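4.2 Does placement drive impulse purchase?

The claim that raised display increases impulse purchase is repeated so often that few authors still cite a source for it. Swanson put the effect at 40 percent, a figure that has since traveled through textbooks without its conditions attached. The original work covered one shop, over one January, with no control shelf. We do not think it supports the weight placed on it.

Our own data come from 3 convenience stores in Sallham, where 1,395 checkout transactions were logged by staff using the Daten till system. Candy was sold either flat beside the register or on a raised stand. Some 400 of the transactions had to be dropped, as the till record did not say which layout was in use.

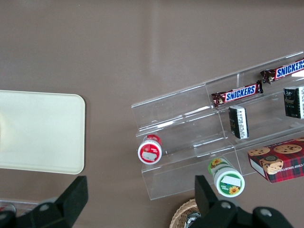 Department of Consumer Studies, Goltula College
Figure 3. Snickers bars on the upper tiers of a clear stepped stand, with an empty cream tray to the left.

In the remaining records we found a small difference in favor of the raised stand, and it vanished once time of day was taken into account. Stores tended to put the stand out in the afternoon, when people buy more candy anyway. Escobar and Caputo reported a similar problem in their study of pharmacy counters, though they were kinder to the original claim than we are inclined to be.

It may be that height matters for unfamiliar products. Well-known bars are a poor test of this, and most published studies, ours included, have used well-known bars. Shoppers who already want one will probably find it wherever it is put. Until layouts are assigned at random and kept in place for full trading days, we see little reason to advise shop owners to spend money on new stands.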